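Hand-held gripper demos: glare on the table and useless start frames, how do you deal with it?

Posted in Teaching by Demonstration
Viewed 2,213 times

I am collecting demonstrations for a simple table task, putting small parts into a tray. I use a hand-held gripper with a camera on it, and the robot learns from the recordings afterwards. I did a first set of 150 by remote control with a pair of joysticks and it took me most of March, so I changed to the hand-held tool and I am much faster now.

My trouble is the start of each recording. I pick up the gripper, open it, hold it over the bare table and press record, and then I move to wherever the part is. When I went back through the files I found that a lot of them begin with a second or two of plain tabletop. The trained policy has picked up a habit of hovering. It opens the fingers, sits over the table and does nothing, sometimes until I stop it. When I nudge the arm so that a part comes into view, it carries on and does the job fairly well.

The table is pale wood and the ceiling lights reflect in it.

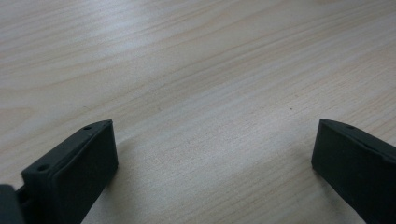
Fingers open over the bare table, with the glare at upper left.

I have 232 hand-held recordings so far and would prefer not to throw them all away. Three things I would like to know. Should I trim the starts or record again? Is the glare likely to matter? And would I be better off going back to the joysticks, where I could at least start from the same place each time?

The software is the Rurkar recorder, version 2, if that makes a difference.

Orau_bench

Trim them. You don't need to record again for this.

What you describe is very common with hand recordings. People wait a moment after pressing the button, and the policy learns the wait as part of the task. If the picture is the same bare table and the recorded movement is nearly zero, then standing still is the correct answer as far as the training is concerned.

In Rurkar you can set a movement threshold on export. I cut everything before the tool has travelled two centimetres and keep five frames before that point. Check a few by eye afterwards. If your hand shakes a lot while you wait, the threshold will trigger too early and you will have to raise it.

Do the same at the end of the recording. People hold still there as well, and you can get a robot that puts the part down and then won't let go of the area.

One caution. Don't cut so hard that every recording starts with the part in view. The robot will sometimes start with nothing to look at, and it needs to have seen you move off from there. Keep the frames where the table is bare and you are already moving. If your parts can be anywhere, make a short batch where you search in a regular way, say left to right, and always the same way. If you search differently each time it averages out to not much.

tablesaw_north

Get a matt cloth or a dark mat. Glare is a pain. I had a white bench and nothing worked until I covered it.

pdk77

I agree with the trimming advice, less so with the mat. If the robot is going to work on that same wooden table, record on that table. A mat will make your recordings tidier, and then you have to keep the mat down for ever. We had a set of 1,517 demonstrations at Arport made on a dark green mat, and the policy was poor on anything else.

The reflection itself is usually harmless if it looks different from one recording to the next. It becomes a problem when you always stand in the same spot and hold the tool at the same angle, so the bright patch is always in one corner of the view. The policy can then use it as a landmark. Record some with the lights off and daylight only, and some from the other side of the table. Turning the tool a bit at the start also helps. Lock the camera exposure if you can, as the automatic setting can make the wood go darker or lighter when something bright comes into view.

Also check that your fingers are fully open at the start every time. With a sprung trigger it is easy to hold it slightly closed without noticing. Ours was an Ackermann handle with quite a weak spring and we had a whole afternoon of recordings with the width wrong. Plot the finger width for the first frame of every file and look for the odd ones.

On the joysticks, I would only go back to them if the arm can't follow your hand. Hand-held recordings tend to be quicker than the arm can manage, so play a few back at full speed on the real robot before you collect more. If it keeps up, stay with the hand tool. You can keep your joystick set and train on both together, but check that the camera is mounted at the same height and tilt in both, or they won't mix well.

gantry_and_sons

Thanks all. Trimmed on export with the threshold at three centimetres, as two was catching my hand shake. The hovering is mostly gone after retraining. It still stops sometimes when the part is at the far end of the table, so I am doing the left to right batch next. Finger width was off in nine files and I have taken those out. Haven't tried the lights yet.

Orau_bench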